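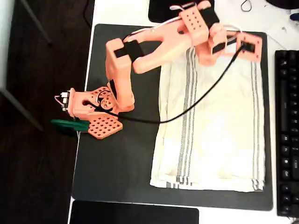 本站家务栏目自本年度起，对厨房用巾的折叠、存放与更换作统一整理，本文为其中第一篇，所述范围限于日常擦拭餐具、案台与双手所用的布巾，浴室毛巾与餐桌装饰用布另文说明。厨房用巾数量多、周转快，在多数家庭中又缺少固定的管理办法，往往洗净后随手塞入抽屉，取用时再逐条翻找。笔者家中过去亦是如此，直至去年5月搬入现居所，抽屉容积较旧居减少近半，方着手制定规则。折叠作业目前在书房的白色书桌上进行，桌面大部分铺有黑色桌垫，白色厨巾折好后置于垫子右半边，布边与折线在深色底面上十分清楚，是否对齐一望即知。若在白色桌面上直接折叠白色布巾，边缘容易与底色相混，折至第二道时常有偏斜而不自觉。

一、关于布巾的分类

现行办法将厨房用巾分为三类。第一类为擦拭餐具及玻璃器皿的布巾，以白色平织棉布为主，要求不掉毛、吸水快。第二类为擦手巾，悬挂于水槽旁，质地较厚。第三类为擦拭案台与灶台的抹布，一般由前两类淘汰后降级使用。三类布巾分格存放，洗涤时亦分开，抹布单独成一批，不与餐具用巾同洗。

分类初期，笔者曾以颜色区分用途，购入深浅不一的数种色布。试行一段时间后发现，有色布巾不便于判断污渍是否洗净，且多次高温洗涤后褪色程度不一，反而难以辨认类别。后改为餐具用巾一律白色，擦手巾保留条纹，抹布剪去一角作为标记。剪角之法由友人Annunziata Tedesco告知，她家中沿用多年，剪角处以细密针脚锁边，并不脱线。笔者缝纫水平有限，锁边不甚美观，使用上尚无妨碍。

二、关于尺寸与购置

布巾尺寸不统一，是抽屉混乱的主要原因之一。市售厨房用巾长宽各异，同一店铺不同批次亦可能有出入，加之洗后缩水，叠放时大小参差，上层稍动则整摞倾倒。现行规定为：同一类布巾只购一种规格，旧有尺寸不符者，用完即止，不再补充。

笔者现用的餐具用巾购自De Luca布艺店，店铺位于旧市场南侧，按条或按捆出售均可。购置前应向店员询问布料是否经过预缩处理，未经预缩者，建议多留尺寸余量，洗过两次后再决定折法。擦手巾购自Skirnis，质地偏厚，初次使用时吸水不佳，需先行过水，洗涤数次后方见好转。该品布环缝制较短，挂钩若较粗则套入不便，笔者已将水槽旁的挂钩换为细款。

家中餐具用巾的总量以至多20条为限。超出此数，则先将最旧者降级为抹布，再行添置。设此上限的理由在于抽屉容积，与使用频率关系不大；各家情况不同，读者可依自家抽屉自行核定。

三、关于折叠步骤

折叠前先将布巾平铺，以手掌由中间向两侧推平，四角拉直。布巾若在烘干机内停留过久，褶痕较深，推平无效，可稍喷清水，略等片刻再折。不建议为此专门熨烫，厨房用巾不必达到餐巾的平整程度。

第一折，沿长边对折，两条长边对齐。此时如发现布巾本身裁剪不正，两角无法同时相合，应以折线平直为准，任由布边稍有出入。初学者常有的做法是强行拉扯布角使其重合，结果折线歪斜，叠到最后成为斜块。

第二折，将对折后的长条再沿短向对折。厚度适中的布巾至此即可停止，平放于架上。抽屉存放者须继续第三折，将其分为三等份，由两端向中间收拢，成为可以竖立的小块。竖立与否以布块松手后是否倒下为检验标准，倒下者多因前两折内有空气未排出，用手压过再试。

第四步为放置。折好的布巾竖放入抽屉，折边朝上，开口朝下，由前向后排列。新洗者一律插入后排，取用时由前排抽取，如此每一条的使用次数大致均匀，不致总用最上面的几条，而底层者久置发黄。

此套折法用于擦手巾时，第三折应省去。擦手巾质厚，三折之后体积过大，竖放时将相邻布块挤开。笔者曾坚持统一折法，后因抽屉屡次卡住而放弃。

四、关于作业场地

折叠布巾对场地要求不高，平整、干燥、光线充足即可。厨房案台虽近，台面常有水迹，且备餐时间与洗晒时间往往重合，故不作为首选。床面柔软，布巾不易推平，折线容易松散。书桌高度合宜，坐立均可操作，铺有桌垫时布巾不易滑动。

桌垫应在折叠前以湿布擦拭一遍，待干后使用。深色桌垫上的棉絮较为显眼，折完一批白色布巾后，垫面常留有细小纤维，可用粘毛滚筒清理。笔者的滚筒原放于衣柜内，因取用不便，已改放在书桌侧面的抽屉。桌垫背面亦应定期翻起检查，饮水洒落后若渗入垫下，桌面会留下印痕，旧居的一张木桌即因此损坏。

书桌兼作他用的家庭，可将折叠作业安排在固定时段，并只使用桌垫的一侧。已折布巾集中堆放，未折者留于洗衣篮内，随取随折，占用面积有限。笔者曾一次将整篮布巾倒在桌上，文具与布巾混杂，一枚回形针随布巾进入抽屉，数日后擦拭玻璃杯时才被发现，杯口已有划痕。自此规定未折布巾不得上桌。

五、关于洗涤

餐具用巾每日更换，无论当日使用多少。潮湿布巾不得直接投入洗衣篮，应先摊开晾至半干，以防异味。洗涤水温依布料标签执行，标签已失者按普通棉布处理。柔顺剂一概不用，使用后布面吸水能力明显下降，擦玻璃时留有水痕。

油渍较重者，洗前以洗洁精点涂，静置后再入机。茶渍与咖啡渍可用过碳酸钠浸泡，笔者的用法为温水一盆，粉剂一平匙，浸泡时间以污渍转淡为止。姜黄、甜菜一类色素残留顽固，浸泡后置于日光下晒数日，多能减退。仍不能退者不必反复处理，直接降级。

邻居Morena Ferraro习惯用煮洗法，以大锅加水煮沸后转小火，白色棉布效果甚好。笔者依法试过一次，锅具清洗颇费工夫，且所煮之布中混有一条带红边者，致全锅布巾转为浅粉色，至今仍在抹布格内服役。采用此法者务请先行检查布边。

晾晒时以抖平为先，夹于短边两角，尽量不在中部留夹痕。冬季室内晾晒，宜留足间距。使用烘干机者，毛巾质地的擦手巾与平织的餐具用巾分开烘，前者所需时间较长，同烘则平织布巾过干，手感发硬，折叠时边角翘起。

六、关于存放

抽屉底部铺一层棉纸或旧床单裁成的衬布，每季更换。不放樟脑制品，厨房用巾接触餐具，气味残留不妥。有防虫顾虑者，以保持干燥与定期周转为宜。

抽屉内隔板可用硬纸板自制，高度略低于布块，便于抽取。笔者先前购入Gornum可调节隔板一组，弹簧力度较大，薄木抽屉受压后侧板外鼓，推拉不畅，现已移至文具抽屉使用，情况正常。厨房抽屉改用鞋盒裁制的纸隔板，边缘以胶带包覆，使用至今未见变形。

备用布巾另存于走廊高柜，装入布袋，袋外以纸签注明类别。放入高柜者必须彻底干透。曾有一袋因晒后未凉透即封口，开袋时有闷味，全部重洗。

七、关于淘汰

布巾出现下列情形之一者予以降级：布面有破洞；边缘脱线且无法缝补；洗净后擦拭玻璃仍留棉絮；异味反复出现。降级为抹布后再度破损的，剪成小块，用于擦拭自行车链条、鞋底或窗轨，用后弃置，不再回洗。

淘汰与否，每季检查一次，检查与更换抽屉衬布同时进行。上一次检查于2月26日完成，淘汰者以擦手巾居多，原因多为挂环处撕裂。撕裂与家人取用时习惯向下猛拉有关，已在家中口头提醒，效果尚待观察。挂环可以旧鞋带剪段缝补，牢固程度高于原装，外观则各有意见。

留有纪念意义的布巾不在淘汰之列。外祖母所留一条绣有Isau字样，即其幼时所居村名，笔者不作日常使用，单独以棉纸包好，置于备用袋最上层。此类布巾存放时应每隔一段时间换折线位置，长期沿同一处折叠，纤维易在折处断裂，绣线部分尤甚。包裹用纸宜选无酸纸，无处购买者以洗过多次的白棉布代替亦可。

八、关于读者来信

上一篇关于餐具抽屉的文章刊出后，收到数封来信，其中有涉及布巾者，于此一并答复。

有读者询问，竖放布巾是否较平放更占空间。依笔者使用情况，抽屉高度足够时，竖放所容数量多于平放；抽屉较浅者，竖放后关合困难，仍以平放为宜，惟每摞不宜过高。

有读者询问亚麻布巾可否依同样步骤折叠。亚麻质地较硬，折线明显，第三折后回弹较大，可在折好后以书本压置一夜。亚麻擦拭玻璃效果优于棉布，价格亦较高，笔者目前仅有两条，未作长期比较。

另有读者询问，家中幼儿愿意帮忙，应分派何种步骤。建议由其负责第二折，即长条对折一步，动作简单，误差亦不致影响最后成形。推平与第一折由成人完成。幼儿所折如有不齐，不必当面重折。

下一篇拟说明围裙与隔热手套的清洗及悬挂。隔热手套内衬不易晒干，现有做法尚不理想，读者如有成熟经验，请于文末留言，注明手套材质与晾晒方式，以便归类整理。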